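Ticket: Blocks stuck together, studs marked, sorting bins mixed
Product: Weveck starter bricks, mixed color tub
Location: Rutherford play library, table 2
Opened: Wednesday, January 25, 2023
Status: Closed, with one open item

Problem as reported

Several blocks from the Weveck tub will not come apart by hand. Others are so loose that they fall off whatever they are pressed onto. The borrower who returned the tub also said the colors had been mixed between bins and that some of the blocks felt sticky. The tub had been out on loan over the holidays and came back in early January. It sat on the returns shelf until this ticket was opened.

The tub is one of the older ones. It has had Dilis bricks added to it over the years to replace lost pieces. The two makes are sold as compatible, and for most blocks they are, but this has come up before on other tubs.

Step 1. Emptied the tub and checked the label

The contents list taped inside the lid is the old one and does not mention the Dilis pieces at all. Noted for later. The tub itself is fine, no cracks, lid closes properly. There was some cracker dust in the bottom and a hair tie.

Step 2. Pulled the stuck pairs

Most of the stuck pairs came apart with the flat separator tool from the drawer. Two did not. I did not use a knife on them. The last time someone did that, the edge of the block was nicked and it had to be thrown out, because the nick was sharp enough to catch on a finger.

Put the two pairs in the refrigerator for 10 minutes. One came apart after that. The other did not move.

Step 3. Washed everything

Warm water and dish soap in the plastic basin, then left to soak. Water was from the hot tap mixed with cold, warm to the hand and no hotter. These should never go in the dishwasher. The tub from the Mirnus set was ruined that way and the plates from it still rock on a flat table.

The stickiness was on the undersides, down between the tubes and the walls. It looked like dried juice. A soft toothbrush gets into the square blocks without trouble. The longer ones with more than one tube need a cotton swab in the corners.

Rinsed, shook out, and laid on a towel with the hollow side down. Left for 60 minutes. Turned them over and there was still water in the tubes, so they went back on the towel overnight. Put away wet, they smell, and the smell does not wash out easily.

Step 4. Tried the stubborn pair again

After the soak the last pair came apart with the separator. One of the two was a Dilis block and the other was Weveck. Pressed them together again lightly and they started to grip right away, so this is a fit problem and the juice only made it worse. Set the Dilis block aside.

Step 5. Fit check on the marble table

Did this part on the marble table because it is flat and cold and easy to wipe. The folding tables have a slight bow and a plate will rock on them even when there is nothing wrong with it. Blue and yellow went on the table to be checked, red stayed in the white bin for its own turn.
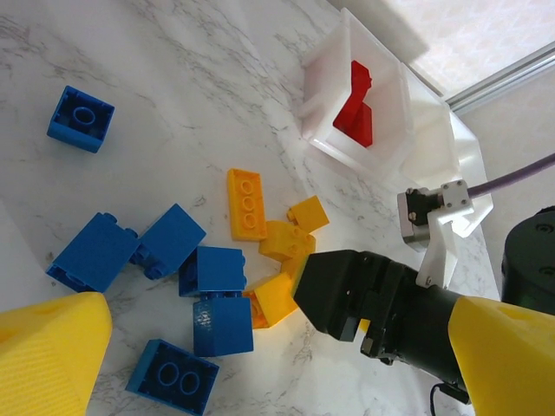

The check is simple but slow. Each block gets pressed onto a known good block, lifted by the top one, and given a small shake. If the lower one drops, it is loose. If it takes two hands and some effort to pull apart, it is tight. Anything in between is fine. It helps to use the same reference block for the whole session and to keep it in a pocket or off to the side so it does not get mixed in with the rest.

Thin plates are checked differently. They will flex if you pull on one end, so they can seem looser than they are. Press the plate down along its whole length, then lift from the middle.

The loose ones were all in one color, yellow, and all of them small pieces. They look the same as the others until you hold one to the light and see that the inside wall is a little worn. My guess is that these were the ones used most, small children like them and they get chewed. I have no way to confirm that.

Step 6. Sorting

One color to a bin. Previous practice was to sort by size, and that is how the bins are still labeled, which explains the mixing. Borrowers see a label that says "small" with blue and yellow in it and sort by color anyway. I have taken the size labels off. Color labels still need to be made.

Step 7. Marked studs

The report also mentioned marks on the studs. These are pencil marks and came off in the wash, apart from 8 blocks where it was ballpoint. Rubbing alcohol on a cotton pad took off most of it. A faint line is left on a few of them. It does not affect fit and I left it.

Result

Tub is clean and dry, and the stuck pairs are separated. Loose pieces and the one tight Dilis block have been removed and are in an envelope in the parts drawer. The tub can go back on loan.

Open item: 19 replacement pieces are needed to bring the tub back up to its full set. Please order Weveck and not Dilis for this one – the newer Dilis bricks may be better, but I would like to stop mixing them in the older tubs. The contents list in the lid should be retyped once the new pieces arrive.

Rutherford Play Library – Repairs and returns desk | Contact us | Back to top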